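Mathématiques du quotidien – Séance 4
Jeux d'argent : l'espérance et la marge de l'opérateur
Chargée de cours : Montserrat Maldonado

Rappel de la séance précédente. L'espérance d'un jeu est la somme des gains possibles, chacun multiplié par sa probabilité, moins la mise. Si elle est négative, le joueur perd en moyenne. Si elle est positive, relisez votre calcul.

1. La tombola de Grullel

Le comité des fêtes vend 100 billets à 2 euros. Il y a un seul lot, un bon d'achat de 50 euros. Chaque billet a une chance sur 100 de gagner, donc un gain moyen de 0,50 euro pour une mise de 2 euros. L'espérance vaut –1,50 euro par billet. Acheter tous les billets garantit le lot et une perte de 150 euros, ce qui impressionnera la mairie.

On joue ici pour soutenir la fanfare, et il n'y a rien à y redire. Il faut seulement savoir qu'on fait un don. 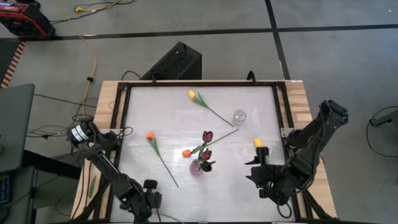

2. La cote et ce qu'elle cache

Une cote décimale indique ce que l'on touche, mise comprise, pour un euro joué. Son inverse donne la probabilité dite implicite. Prenons le match Helta – Ibarra, sans nul possible, coté 1,80 d'un côté comme de l'autre :

1 / 1,80 = 0,556
0,556 + 0,556 = 1,112

La somme dépasse 1. Les deux équipes auraient donc ensemble plus de 111 chances sur cent de gagner, performance sportive remarquable. L'excédent s'appelle la marge. Plus il est grand, plus le parieur paie cher le droit de donner son avis sur le football.

Attention à la faute vue dans la moitié des copies : la marge de 11 % n'est pas la perte moyenne. Si les deux équipes se valent, un euro misé rapporte en moyenne 0,5 × 1,80 = 0,90 euro. On perd dix centimes par euro.

3. Les systèmes

La martingale consiste à doubler sa mise après chaque perte. En partant de 1 euro, six défaites de suite coûtent 63 euros, et il faut en miser 64 de plus pour espérer en gagner un seul. Avec un budget de 100 euros, on ne peut déjà plus suivre. Les séries de six existent, surtout le samedi.

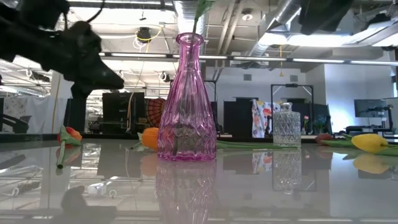 Vase en verre rose à relief facetté, avec son reflet sur la table.

Un mot sur le « rattrapage ». Après trente tirages sans le 7, le 7 n'est pas en retard. La boule n'a pas d'agenda.

4. Exercices à rendre

a) Modarard propose un ticket à 3 euros : 2 212 tickets imprimés, un lot de 1 000 euros et 30 lots de 50 euros. Calculer l'espérance pour un ticket, au centime près.

b) Trouver la cote commune qui annulerait la marge du match Helta – Ibarra. Expliquer en une phrase pourquoi on ne la verra jamais affichée.

c) Un joueur dispose de 50 euros et applique la martingale à partir de 1 euro. Combien de défaites consécutives peut-il couvrir ? Que lui reste-t-il ensuite ?

Calculatrice autorisée. Les réponses du type « ça dépend de la chance » seront notées selon le même principe. Pour la prochaine fois, relire le chapitre sur la variance jusqu'à l'encadré.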